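Toy Cleanup Remains a Developing Field

Parents who hoped to be out of the tidying business by spring may want to keep their knees in shape. Seltunano, the Cheetham company that has spent two years promising a machine to pick up after children, opened its doors on Tuesday, February 8, 2022, and let visitors see how far along the job is. The answer is plush fruit.

The company has picked soft toys as its first household chore, on the grounds that they don't break and don't complain. The task is simple to state: the toys are lying about, there is a basket, and the toys should be in the basket. A four-year-old can do it, though as any parent will tell you, a four-year-old won't. 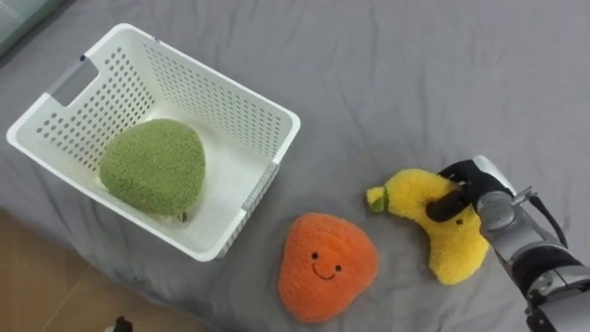
Vol. 5, No. 178

Seltunano's arm takes on one toy at a time, with a pause before each grab that one visitor compared to a man choosing a melon. The banana is held to be the hard one. It bends when squeezed, and a curved thing gripped in the wrong spot tends to swing, so the software has to pick a place to hold it and then live with the choice. The smile on the orange is no help to anybody.

Company staff were frank about the limits. Tidying one short list of toys into one basket is a long way from walking into a child's bedroom, where the toys are under the bed, the basket is upside down and something is sticky. The software has been through 1,115 practice pickups since October, all with soft toys. Building bricks are on the schedule for later. Socks, which come in twos and leave in ones, are not on the schedule.

Shop floors may get there first. Cleller, the parts supplier on the Nandau road, has been talking with Seltunano about sorting returned goods into bins, a chore with much the same outline and far fewer faces on the merchandise. Cleller says it handles 700 returns on a busy day and would be glad of any help that doesn't need a parking space. It has not signed anything.

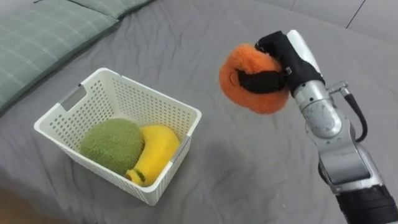
The orange in hand, with the green toy and the banana in the basket.

Whether any of this counts as doing a chore depends on who is asked. The engineers say yes, with a list of conditions. The parents in the room were slower to commit. Several wanted to know about speed, and were told that speed comes after reliability. One asked whether it could also make the bed, and was told that bedding is a separate problem – a large one, with its own line in the budget.

Seltunano has not set a price or a date for a home model. A second open day is planned at the Cheetham office in October, by which time the company hopes to have moved on to blocks.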